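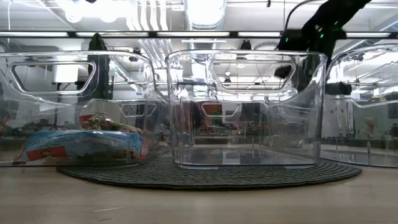

Are clear plastic bins a good way to keep snacks in order?

For small wrapped snacks they work very well, if you choose bins with handles and if you accept to wipe them often.

I bought the Nomo bins from Morkwood, in a pack of 6, because my snack drawer had become impossible. Every bar was under another bar, and the ones at the bottom were always too old when I found them. I wanted something where I can see what I have without taking everything out. I have used the bins now since December, so I think I can give a fair opinion.

The plastic is thick and very shiny. When I press the long side with my hand it moves a little, but I never had the feeling that it will crack. The corners are rounded, which makes cleaning easier, and the handle is an opening cut near the top of the wall. My fingers fit in it well. My husband has larger hands and he prefers to hold the bin from below.

The shine is nice in the store, but at home it has a price. Under a ceiling lamp the walls reflect so much that from some angles I see the lamp better than the food. Fingerprints also show. I clean them with a soft cloth and warm water with a drop of dish soap. Please do not use the rough side of the sponge. I did it once and the marks are still there.
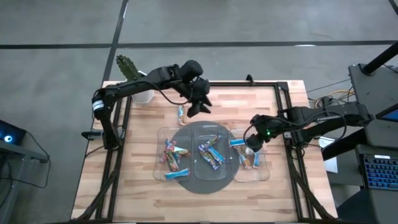 What I missed most with the single bins was a division inside. A bin is good for one kind of snack, but when I put fruit bars and nut bars together, they were mixed again after 2 days. For this reason I now sort by color of the wrapper. It is not very scientific, but my children understand it and they put things back in the correct place more often than before.

For the table I put a round woven mat under the plastic. Mine is from Hubmann, dark gray, and it was cheaper than I expected. Without a mat the bins slide on smooth wood when somebody pulls a snack out too fast, and I was also afraid for the surface of the table. The mat collects crumbs between the cords, so it must be shaken outside.

Before Nomo I tried the bins from Ollstead. They are lower and a little softer, and a bag of chips did not stay inside when I carried them. The Nomo bins are taller and a bag can lie flat on the bottom with space above it. One bin holds roughly 30 bars if they are not arranged with care.

Good points: strong walls, easy to wash, you see the food at once.
Bad points: reflections, fingerprints, no lid, no divider in the package.

I would buy them again, but I would take a divided tray for the small things from the beginning.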